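Does more human video help? Checking the Wiltivik result on a small desk task

Project report by Gwenaël Boyer and Chutima Pongsiri
Supervisor: Montri Thaweesak

Why we picked this

The Wiltivik recipe was presented in our reading group in March, and most people in the room liked it a lot more than we did. The claim is simple. You record a person doing a task with their own hands, from a camera at head height, and you mix those recordings with a small set of robot demonstrations. The robot policy is then supposed to get better at the task, even though a human hand and a robot hand look nothing alike.

Our doubt was also simple. The write-up compares a policy trained on robot data alone with a policy trained on robot data plus human data. The second one has seen far more footage. It has also seen more table, more wall and more light conditions. If it does better, we don't see how you can say the hands were what helped.

So we repeated it at a scale two students can manage, and added a comparison that we thought was missing.

The task

We used marker tidying: pick up dry-erase markers from a desk, put the right cap on each, and stand them in a container. It sounds easy. Capping is the hard part, as both hands have to line up two narrow things that hide each other from the camera. We wanted a task where the hands matter, so that if human video really teaches something about hands we would have a fair chance of seeing it.

The robot side is a two-arm setup in the Nilsuwan lab, with 133 demonstrations recorded by teleoperation. Charoen Petchrat recorded nearly all of them, which is a weakness, and we come back to it below. The human side is 1190 short clips. These went through Sakent, the lab's hand tracking tool, which gives a wrist position and finger points for every step of a clip.

The human clips

We wrote one page of instructions for the people recording: keep both hands in view, work at normal speed, don't narrate. We did not tell them how to hold the markers. Looking back, we should have asked for at least a few fixed grips, for the sake of comparison. People hold a marker from above, from the side or like a pencil, and they change their minds halfway.

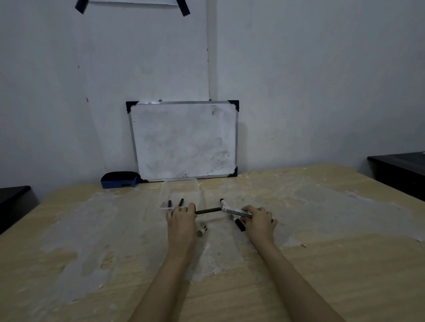 Why not just collect more robot demonstrations?

Cost, mostly. A teleoperated demonstration of this task takes a trained operator, a working robot and a reset of the table each time, while a person with a head camera can record the same task almost anywhere. That is a good argument for trying human video. It tells you nothing about whether human video works.

The tracking gave us more trouble than the training did. Sakent does well on an open hand over a bare table. It does badly when the fingers close over something thin, and it is worst when the two hands meet. Finger points jump from one hand to the other, or the thumb slides off to where the tracker last saw it. For a pick-and-place task you might get away with this. For capping, the moment we care about most is the moment where the labels are worst. Dark markers were a problem too, mainly in dim clips, though we never tested this on its own and it may be that our eyes went to those clips first.

We threw out clips where a hand was lost for long stretches. The cutoff was picked by looking at a handful of clips and agreeing on what seemed bad. A different cutoff might give a different result. We did not have time to try.

The comparisons

We trained three policies, all starting from the same weights and all for the same number of steps.

The first used the robot demonstrations only.

The second used robot demonstrations plus human clips with the Sakent hand labels. This is the Wiltivik recipe as closely as we could follow it. Some settings are not written down, and we guessed those from the code.

The third is the one we added. It used the same human clips, but with the hand labels shuffled between clips, so each video was paired with motion from some other video. The policy still sees all the pictures. It learns nothing true about how the hands moved in them.

If the hands are what helps, the second policy should clearly beat the third.

What we found

It did not clearly beat it. Both policies with human video were better than robot data alone at finding a marker and picking it up, and they were less bothered when we moved the container or changed the lights. On pickup we could not separate the real labels from the shuffled ones. The difference between them was smaller than the difference between two runs of the same policy.

On capping there was a small gap in favor of the real labels. We would like to believe in it. Then again, it came from 2 training seeds, and in one of them the gap was close to nothing. All three policies were poor at capping. The usual failure was that the cap touched the side of the marker, the gripper kept pushing, and the marker turned in the other gripper until the cap fell. We saw this so often that we stopped writing notes on it, and that was lazy of us.

Our reading is that a large part of the benefit in this setup comes from seeing more varied scenes. We can't say the same is true of the original work, which used more robots and more tasks than we did.

What could be wrong

Ariel Dumlao read a draft and pointed out that shuffled labels are not neutral. Wrong motion could hurt a policy, so the third one might be held back in some places while the extra scenes lift it in others. A cleaner control would use the human video with no motion labels at all. We agree, and we ran out of machine time on Lulosell before we could do it.

Charoen's demonstrations are very even. He picks from the same side and caps with the same hand every time. A policy trained on one tidy operator may have little room to use the odd grips in the human clips. With several operators the human data might matter more, or less.

We also scored the trials ourselves, and we knew which policy was running. For pickup that hardly matters. For capping there were cases where the cap was on but crooked, and we argued about them. Somebody else should score those blind.

What is left to do

Run the control with no labels. Record a second operator. Fix the tracking around closed fingers, or drop the worst stretches and train on what remains – we suspect that a few hundred clean clips would do as well as the whole set, but that is a guess. The trial videos and the scoring sheet are in the shared project folder, including the crooked caps.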